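Can a robot arm do the packing bench and the kitchen yet?

Asked by Cloltness, 07/01/2025

Hello everybody. I help in a small shop which sends out toys and second-hand books, and at home I have the usual mess of dishes and laundry. My boss has seen a video and now he wants to buy a pair of arms for the packing bench. The price he was given by Clasen is $1,446 per month on a lease, for 2 arms. My question is simple: are such machines able to do this work already, or must somebody stand beside them the whole day? We have 258 different items in stock, many with odd shapes. Thank you in advance.

Answer 1

Depends on what you pack. Same box all day, yes. Mixed stuff, no. My brother-in-law's plant has had arms for years and they only lift one kind of carton.

Answer 2, by Merrick

I work with two-arm setups since last November, so I try to answer more completely.

Moving a block from one place to another is mostly fine now, if the block is hard and the light does not change much. Books are more difficult than people expect. A book lying flat has no good edge for a gripper, and a soft cover bends. Laundry is possible but very slow; in our trial one towel took 15 minutes, and a child would do it faster and neater.

The worst for us are small latches and bolts. You must hold the thing with one hand and slide the metal with the other, and both grippers want to be in the same spot.

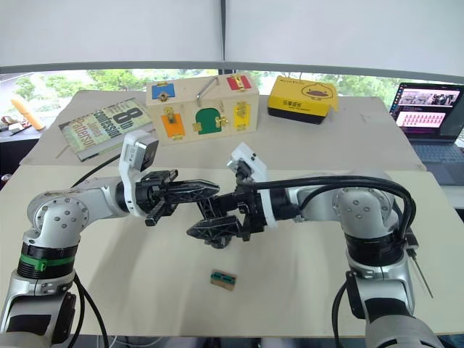
The cameras on the wrists help a lot with this, but the colour of the table matters also. If the item is nearly the same colour as the table, put a darker mat under it.

For your shop I would ask Clasen for a trial with your own goods, the ugly ones too, before your boss signs anything. Ask also who pays when a fingertip wears out.

Answer 3

Try Dromamance, they rent by the week I think. No idea about dishes, sorry. I still do mine by hand.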